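Selecting a Table Surface and Everyday Plates for a Small Dining Room

Print this post | E-mail this post

Apr 4, 2023 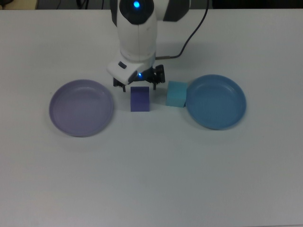 Does a plain white table show every mark?

It shows dark marks such as coffee and pencil, and it hides dust and dried water spots better than a black or deep brown top does.

The purpose of this post is to record the considerations that applied when the dining area of my apartment was refurnished this spring. Several readers have written to request the measurements and the budget, and both are provided where they are relevant.

The total allowance for the project was $400, to cover the table, the plates and any felt pads or cloths required. The available wall space was 53 inches. A table longer than that would have blocked the door to the balcony, and for this reason the extending model from Imhof was removed from consideration at an early stage, although its construction was superior to that of the others reviewed.

The table selected was the Nanby, in matte white. A glossy finish was also offered at the same price. The glossy sample reflected the ceiling fixture directly into the eyes of anyone seated, and it was returned to the store. Matte surfaces do require some additional attention. Grease should be removed with a soft cloth and diluted dish soap, and abrasive pads should be avoided entirely, as they leave polished patches that cannot be reversed.

With respect to plates, the following position was adopted. A white table will accept almost any color, but pale colors are affected by the light in the room to a greater degree than strong ones. Lavender is a case in point. In the cool light of a north window it moves toward gray, and under a warm bulb the purple returns. Readers considering a pale set are advised to view one plate at home, at the hour when meals are usually taken, before purchasing the remainder.

Shape was also reviewed. Shallow round plates with a low rim were preferred over the coupe style sold by Ferketti. A low rim retains sauce adequately and permits a stack of 6 to fit beneath the lower shelf of the cabinet. Square plates were excluded because the corners chip in my sink, which is narrow.

The Tresell placemats mentioned in an earlier post have been withdrawn from use. They curled at the edges after washing and did not lie flat again, even under a weight. Felt pads are now placed beneath hot dishes only, and the table is otherwise left uncovered.

One matter remains open. The existing chairs have a seat height of 21 inches, and this is too high for the new table. Replacement chairs will be addressed separately, once the budget permits.

Print this post | E-mail this post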